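Sukex aplaza a julio la compra de brazos robóticos y paga antes por simularlos

18 de septiembre de 2021

La empresa de juegos de mesa Sukex ha decidido no comprar, de momento, los brazos robóticos con los que pensaba automatizar la preparación de cajas en su nave de Zandholm. En su lugar destinará 32.000 euros a una fase de simulación por ordenador, contratada a la ingeniería Venilance, y dejará la decisión sobre los equipos para julio del año que viene.

El plan original contemplaba una inversión de 243.000 euros en maquinaria, instalación y formación. La cifra figuraba en el presupuesto que la dirección presentó a la plantilla antes del verano, junto con una previsión de ahorro que la empresa no ha vuelto a mencionar. En la nota difundida esta semana se habla de "maduración tecnológica" y de "aprendizaje previo". No se explica qué parte de los 243.000 euros sigue reservada ni qué ocurrirá con ella si la simulación sale mal.

El trabajo que se quiere automatizar parece sencillo visto desde fuera. Hay que coger peones, fichas y tableros y colocarlos en su sitio, a un ritmo de 700 cajas por turno. Las piezas son pequeñas, ruedan, se tapan unas a otras y cambian de un juego a otro. Sukex tiene 166 referencias en catálogo y muy pocas comparten bandeja. Quien haya pasado una mañana en la línea de Zandholm sabe que lo lento es encontrar la pieza que falta, y de eso la nota dice poco.

Venilance trabaja por ahora con un solo brazo virtual sobre una mesa, con un tablero y piezas sueltas. Las pruebas se hacen en un entorno generado por ordenador, con luces y sombras cambiantes, para que el sistema aprenda a reconocer peones y discos aunque la iluminación no ayude.
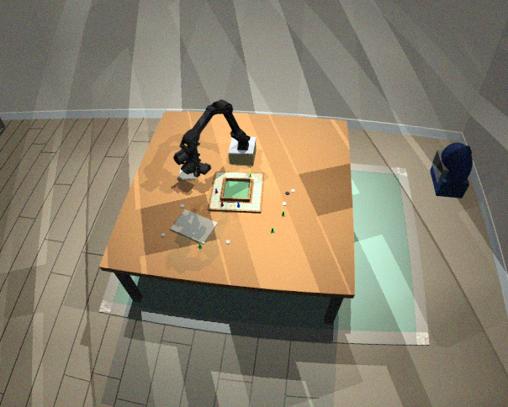 El método tiene ventajas evidentes para el bolsillo. Equivocarse en un ordenador cuesta menos que equivocarse con una máquina atornillada al suelo, y la empresa evita comprometerse con un fabricante antes de saber qué necesita. El contrato, según la documentación entregada a los representantes de los trabajadores, incluye además una comparación entre dos tipos de pinza y un informe final con recomendaciones de compra.

Ese último punto merece una segunda lectura. Venilance, que redactará las recomendaciones, es también distribuidora del software de control Nurmi, uno de los candidatos a gobernar los futuros brazos. Sukex asegura que el informe será "técnico e independiente", aunque no prevé encargar una segunda opinión. Tampoco ha publicado los criterios con los que se dará por buena la simulación. Sin un porcentaje mínimo de aciertos y un tiempo máximo por caja, cualquier resultado podrá presentarse como un éxito.

Queda abierta la cuestión del salto a la nave. Una mesa de madera simulada no tiene polvo de cartón, ni vibraciones de la cinta, ni un lote de peones que llega con un tono distinto del habitual. El contrato no recoge ninguna prueba con piezas reales antes de julio. La partida de mantenimiento, que en el presupuesto inicial ocupaba una sola línea sin desglosar, sigue igual en la versión revisada.

La plantilla ha pedido por escrito el calendario de pagos a Venilance y una estimación del coste anual de las licencias. La dirección ha respondido que facilitará ambos datos "cuando estén cerrados". Entretanto, las cajas de la campaña de Navidad se prepararán a mano, como el año pasado, con el refuerzo habitual de contratos temporales.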